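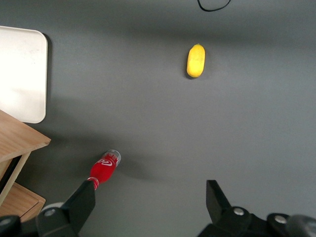
Which gripper should a student project use for drawers and bottles?
The plain two-finger parallel gripper, unless you have a very good reason to want something else. We wanted something else for most of October and have the marks in our report to show for it.

Project report: choosing a gripper and a camera view for tabletop tasks
Brândușa Căpraru and Sorin Preda
February 2020

1. What we were asked to do
The brief was to compare two sets of fingers and two camera positions on a two-arm bench, using household things. Our supervisor's exact words were "keep it small", so naturally our first plan had five grippers, a force sensor and a section on soft robotics. By the second meeting we had two sets of fingers: the Skiddale flat plates, and the Lestell padded ones, which cost more and come in a nicer box. Both fit the same two-finger mechanism. Control was through Nistor, the department's own script library, written by a former student who did not believe in comments.

2. The tasks
We settled on three jobs.
Task A: pick a small object off the table and put it on the tray.
Task B: pick up a bottle lying on its side and stand it up.
Task C: open the drawer of the small wooden cabinet by its bar handle, then close it again.
Task C was Sorin's idea. He has apologised.

A trial counted as a success only if the arm finished without anyone touching anything. We ran 153 trials in all. A further 21 were thrown out before scoring, mainly for cable snags and once for a fire drill.

3. The cameras
Each trial was recorded from the wrist and from a fixed position over the bench. The wrist view is good at the last few centimetres, when you want to know where the fingertips are in relation to the thing you are about to knock over. It is poor at everything else. Move the arm sideways and the drawer leaves the picture, and whoever is steering starts guessing.

The fixed view has the opposite trouble. Both arms, the cabinet and the tray are all there at once and planning is easy, but the arm has a habit of getting between the lens and the handle at the moment of contact. We tried three heights for the mount and kept the highest, which needed the tall stepladder and a signature. 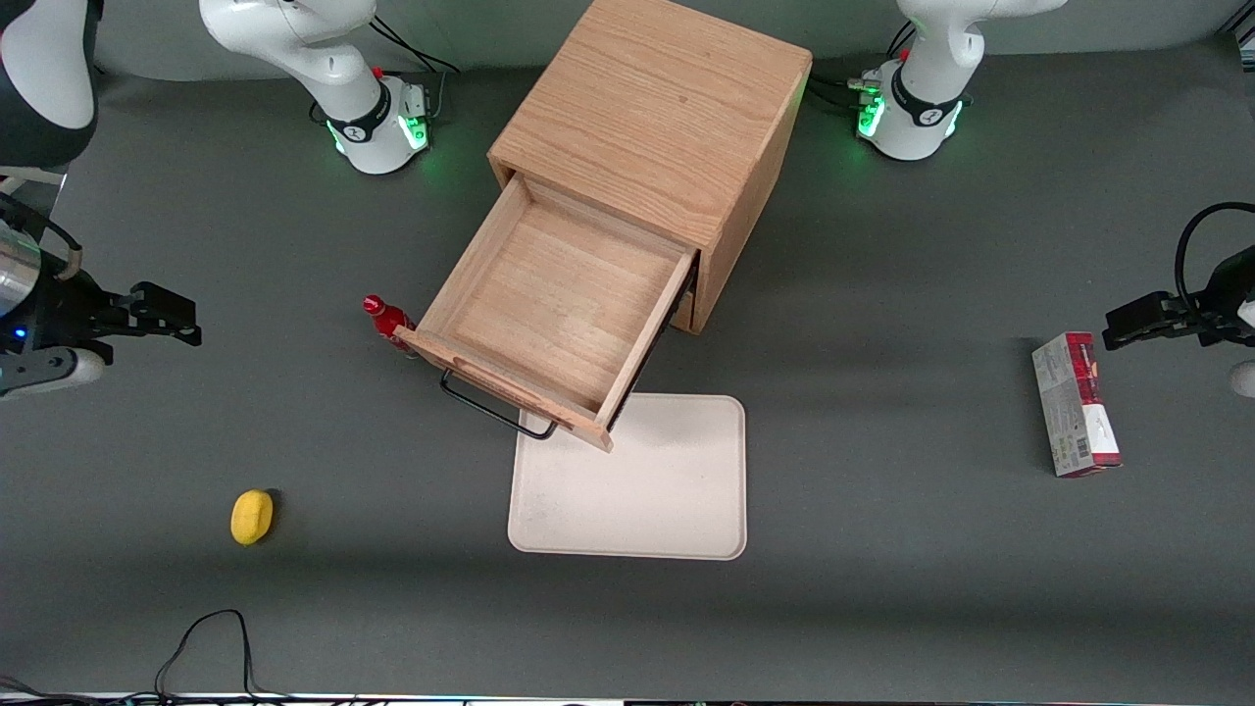
4. Results
Small objects gave very little to choose between the two sets. Soft things forgive a bad approach, and either set of fingers will squash a sponge into position.

The bottle was another matter. The flat plates would close on it well enough, then let it roll as the wrist turned. The padded fingers held on, and this was the one job where they earned their price. Lowering the closing speed helped the flat plates a little, though it made each trial so long that Brândușa took up the crossword.

The drawer reversed everything. The pads were too thick to slip behind the bar handle cleanly and tended to push the drawer shut while trying to open it. The flat plates hooked it without fuss. Our longest run of clean openings was eight in a row with the flat plates, all steered from the fixed view with the wrist view used only for the last approach.

5. Things that went wrong
The Dastow controller lost its saved home position twice. We now write it on a piece of tape stuck to the keyboard.
Cables. We rerouted them every morning and they had rerouted themselves by lunch.
We changed the fingers and the lighting on the same afternoon, so the trials from that afternoon tell us nothing about either. They are in the appendix, marked as such.

6. What we would do next time
Fit the flat plates and add a thin strip of rubber to the inside faces, thin enough to still get behind the handle. Use both camera views and show them side by side on one screen. Ours were on two monitors at opposite ends of the desk, and Sorin's neck has opinions about this.

Raw trial sheets and the Nistor scripts are on the shared drive, in the folder called final_new_2.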